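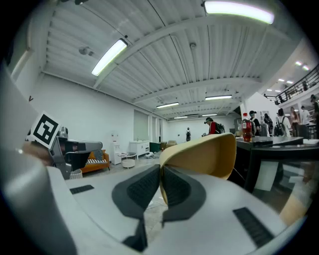 Pale yellow shell between the pads, sofa side of the room behind.

December, 9:40 in the morning

Spent the first half of the day on the room and the second half on the shells. Writing both up together, as the notes for the room keep ending up on loose paper.

Room first. The orange sofa stays against the wall. I tried it on paper the other way around, facing the sink cabinet, and it blocks the walk to the water dispenser. Desta Gidey wanted it out altogether to make space for a second bench. I would like to keep it. People do their reading there, and the bench can go where the beige boxes are now, once those are sorted.

The striped cushion and the gray one both stay with the sofa. The round white side table is good next to the dispenser. It is the right height for a cup while you fill it, and the top wipes clean. Please don't use it for parts. I found two screws and a label sheet on it this morning and moved them to the tray by the door.

Woven basket: for cloths only. Clean ones. Used cloths go in the bag under the sink. I emptied the basket and there was packing foam at the bottom, an old Cerent invoice and a pencil. The invoice is in the folder, number 3384, already paid.

Dark green box by the sink cabinet: left alone for now. Desta says it belongs with the Ravberg delivery and will go through it. If it is still on the floor next month I will put it on the shelf myself.

Boxes along the back wall: opened the nearest one only. Shells, wrapped singly in tissue, tissue in fair condition. The packing list says 539 in the whole lot. I have not checked that and don't plan to before the lot is needed. The list also has a line for 630 sheets of tissue, so there should be spare in one of the other boxes.

11:15

Shells. Took a few from the opened box and went over them by hand at the bench. The outside is smooth and the color is an even pale yellow. The rounded edge is the nicest part of the shape and also the part that worries me, as that is where the last lot from Atalix chipped. Ran a fingertip along the edge on each one. Found one with a rough spot you can feel but can hardly see. Put it aside in a bowl with a note.

Things to remember when handling them:

Hold by the curve, and keep pressure off the edge.
Set down with the rounded side up. They rock if you put them the other way.
Don't stack without tissue between - they scuff each other.
Pencil marks come off with a damp cloth. Marker does not.

Tried the Lü tissue against the old kind. The Lü is softer and folds around the curve without springing open, but it tears if you pull it from the pack with one hand. Two sheets per shell is plenty. Used one on the last shell and that seemed fine too, so we may be able to halve it.

2:30

Desta back from the store with cloths and a new bag for under the sink. We talked about the bench again and did not settle it. Measuring tape is missing, so no numbers for the back wall yet.

Left to do:

Sort remaining beige boxes, shells apart from packing.
Check the dispenser filter date.
Write to Atalix about the chipped ones and ask if they want them back.
Oil the hinge on the left door of the sink cabinet.
Find the tape.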